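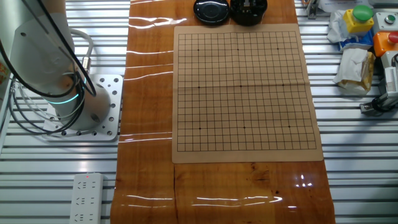
The bench with the Go board laid out, with no stones on it.

5th April

Home late and my feet ache, but I want to get this down while it's fresh. I finally went to the open day at Padesberg, after promising myself since November that I would, and oh, I'm glad I did! The bus took 40 minutes and I nearly got off at the wrong stop, so I was flustered when I came in, and a kind woman at the door gave me a sticker with 229 on it and pointed me to the Breline room.

I had pictured something grand and gleaming for the Go robot, a proper carved board at the very least. Well, the board was a paper one, with the fold lines still in it, spread on a shiny mat with a wood pattern, and I loved it for that (it was so like the one I learned on at the kitchen table). The arm has a teal ring of light near the bottom, very pretty, and I kept looking at that when I should have been listening to the talk.

When it got going it was slower than I would have been, and it set each stone down so gently that the little boy beside me held his breath. It dropped 2 of them and everybody groaned as if it were a ball game. I stayed for 5 rounds of questions and asked one myself, about who chooses the moves, and followed maybe half the answer.

Tea afterward, rather weak, and a slice of lemon cake. I must dig out my old set tomorrow. I think it's in the hall closet, under the blankets.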